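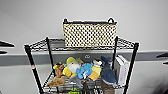

Wire shelving with basket and soft toys, returns area, Alton site

Staff Forum > Operations > Automation in the returns area

Posted by returns_desk_2
Monday, February 4, 2019

Colleagues are invited to comment on the proposed change to shelf work at Alton. Under the proposal, the arms would take over the lifting of baskets and the sorting of soft goods on the late shift. Staff on that shift would move to checking and exceptions. The present team is 6 people. I would ask that replies deal with duties and hours. Questions of pay should go to the staff representatives.

Reply by m_packing

I do not support the proposal in its present form. Sorting soft toys is light work, and several colleagues with back or shoulder trouble were placed there for that reason. If it goes to the arms, those colleagues will need another suitable post, and the paper does not name one.

Reply by Vornitz_rep

The point is noted. Retraining of 42 hours per person has been set aside, to be completed by August. Checking duties are seated and should be suitable for the colleagues mentioned.

Reply by m_packing

Seated work in front of a screen for a full shift is a different matter from light work on one's feet. I would ask that the two are not treated as equal. Has anyone on the late shift been consulted?

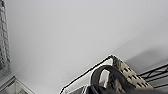
Ngọc Lã
Shift Supervisor, Returns

I can answer the last question. Two meetings were held with the late shift and the notes are available from my office. Opinion was divided. Those who dislike the repeated lifting were in favour. Others were concerned that they would be held responsible for errors made by equipment they do not control. I share that concern and have asked for a written rule on who signs for a basket.

I must also disagree with the statement in the paper that checking "requires no handling". The view from the wrist camera can be mostly wall or ceiling, with the shelf only along the bottom. A checker who receives such a view will have to walk to the shelf and look. That time should appear in the staffing figures.

Reply by returns_desk_2

Thank you. Would the supervisor accept a trial on one bay only?

Reply by Ngọc Lã

Yes, provided that no post is changed during the trial and that checkers may stop the arm without first asking permission.

Reply by h_khong

Hòa Khổng, Training. The 42 hours cover the Pronudari software and the stopping procedure. They do not cover fault reports, which were removed from the course to save time. I would prefer to see them put back before any trial begins.

Reply by Vornitz_rep

Fault reports are the task of the maintenance team, and I see no need to duplicate this.

Reply by h_khong

The maintenance team is not on site for the late shift. I have sent the revised course outline to both of you and would be grateful for written comments.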